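**Flexible packaging** is packaging whose shape changes readily when it is filled or handled. Common forms include bags, pouches, and wraps made of plastic film, paper, or foil.

Most films are built in layers. One layer carries the printing, one slows the passage of oxygen or water vapor, and the innermost melts to form a seal.
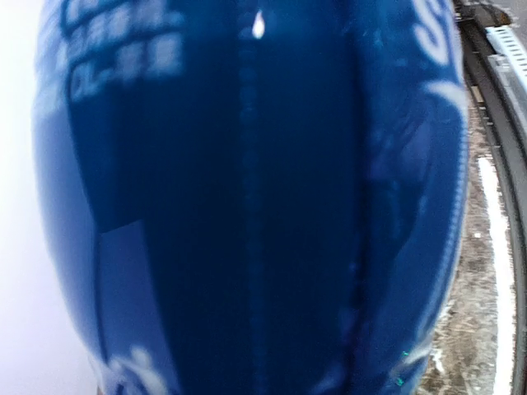 Seals are made with heated jaws. Dwell time, pressure, and jaw temperature are set for each film. A weak seal may leak in transport, while excess heat can thin the film next to the seal.

Layered films are harder to recycle than single-polymer films, as the layers are difficult to separate.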